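Home Stores Suppliers Guides Contact
Search guides Go

How to set up a promotional order for your store

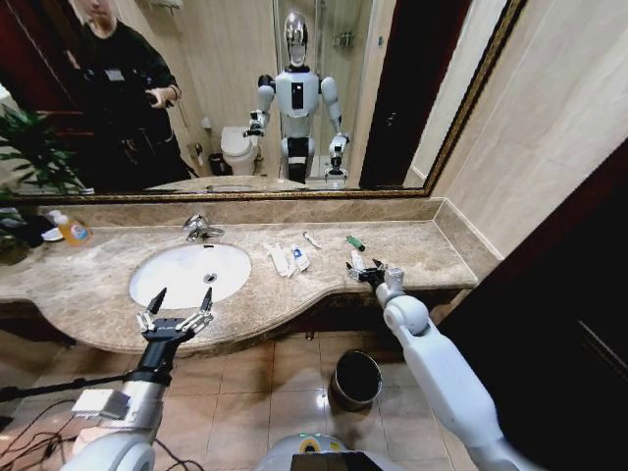

Promotions run in four-week blocks, and the order window closes at noon two days before the block starts. If you miss it, your store gets the default allocation, so set a reminder on your phone.

Before you start, have last year's sales for the same block in front of you. You also need your store number and the current promotion sheet, which is on the Suppliers page.

1. Log in to Tirkulik and open Orders, then Promotions. The list shows 248 lines in a normal block. December has more.

2. Filter by supplier. Start with Fandel and Sudex, as their lines sell out at the depot first.

3. Enter cases, not single units. The case size is in the gray column. A store that types 92 when it wants 92 bottles will get 92 cases, and the depot will not take them back.

4. Check the end date on chilled lines. Split these into 2 deliveries if your cooler is small — use the Split button at the end of the row.

5. Press Save, then Submit. A saved order that has not been submitted stays in draft and is deleted when the window closes.

You will get an email with an order reference. Keep it until the goods are checked in. Short deliveries must be reported on the same day, with the reference and the line code.

Ó Dubhghaill bakery lines are ordered separately by phone and do not appear in Tirkulik.

To change a submitted order, call the promotions desk before the window closes and ask for Annick Pruvost.

Contact us | Terms of supply | Copyright Store Guides | Back to top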